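August 3, 2021
Dorkenero workshop, clothes and hangers

Sorted the hanger stock again. The Lanov batch from May is down to what was left in the bottom of the box, so I went through it before starting anything with garments. Two had hooks twisted out of line with the shoulders and went into the scrap bin. The rest got straightened by hand over the bench edge – the wire takes it well if you bend slowly, less well the second time.

Thin wire is still my pick for knits and anything with a narrow neck. The thick molded ones from Grigaitė hold the shoulders better but stretch the collar going in. For the wire kind, the order that works is bottom hem first, hanger up through the body, hook out at the neck, then pull each shoulder down over its corner. Going in through the neck is faster on button shirts and a nuisance on everything else.

Laid the garments flat before hanging, front side up, sleeves out. Smoothing takes a minute and saves doing the shoulders twice. If the hem is bunched, the lower bar catches on it and drags the whole thing along.
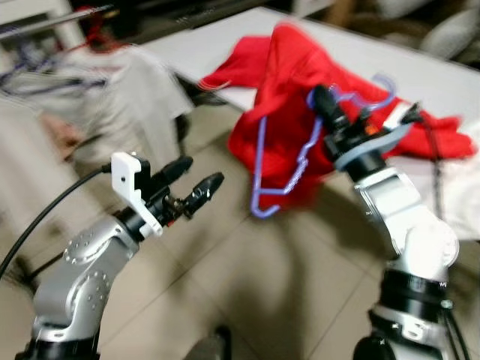 Should the hook face left or right? Left, with the front of the garment toward you, for everything on the long rail. It was mixed before and pulling one item out brought its neighbor along.

Rail notes: 9 pieces to a section, then a gap. More than that and the sleeves crease against each other overnight. The end bracket on the window side is loose again. Tightened it with the 10 mm wrench, but the hole is worn and it will want a longer bolt. Don't load that end with coats until it's done.

The tags with the Hamedness print smudge when the garment is steamed. Tie them to the hook after steaming, or use the plain card ones in the second drawer. We have a roll of 1000 of those, so no need to save them.

Still open:
– bolt for the end bracket
– try a foam sleeve on the wire shoulders, the slick fabrics keep sliding off to one side
– ask Lanov if the same wire comes with a notched shoulder
– empty the scrap bin, the bent hooks snag the bag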